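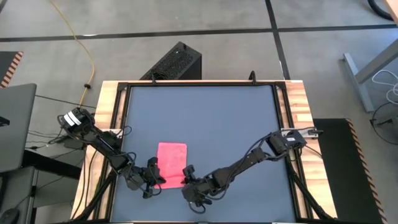
Sabina Oravec wrote to me after my last post: can you really run a robot open day with towels, and will people stay and watch? Yes and yes, Sabina. So I promised her the whole recipe, and it's long, so get a coffee.

Print this page | E-mail this page to a friend

How to show two-arm towel folding to a room full of visitors

I've done this at our open day in Doltcombe every October, and at the Tumberg school fair too, and I still love it. Everybody has folded a towel! People walk up with opinions already formed.

1. Pick the right cloth. A small, thick towel in one solid color that stands out from your table top. Pink or red on a gray-blue surface is great from the back of the crowd. Thin dish cloths slide around and bunch up (ask me about the morning in Tumberg... or don't).

2. Set your start position. I like the towel between the two arms, with both grippers down low near the edges, so the first move is a short one. Long swoops look impressive but people get bored waiting for the pinch.

3. Check your cables before the doors open. Move each arm slowly through its full reach by hand, power off, and watch the slack. A loop that hangs fine at rest can snag on a bracket at full stretch. Then look at the floor and tape down anything that crosses where visitors will walk.

4. Mark a standing line. Ours is 4 feet from the table, and one person stays by the stop button the whole time — no wandering off to chat. That person is usually me, and I am terrible at not chatting.

5. Run it slow. I drop the speed to 400 on our Schmieder controller (your numbers will be different, so start low and creep up). Slow arms give you time to talk, and little kids don't jump back.

6. Plan 2 folds and stop. Half, then half again. I tried for a third fold one year and spent the afternoon un-crumpling.

7. Let it miss. When a gripper closes on air, tell people what went wrong and run it again. Ilze Sakalauskas does this so well at the Nollura demos that folks cheer when the second try lands.

8. Let the visitors mess up the towel. Between runs, with the arms parked and the power off, hand it to a kid and let them drop it on the table any way they like. Best part of the day!

Bring a spare towel or two, because cloth picks up fuzz and grime after an afternoon of handling. I wash mine the night before and skip the fabric softener. We start the last run at 4 and I pack up the laptop last.

Print this page | E-mail this page to a friend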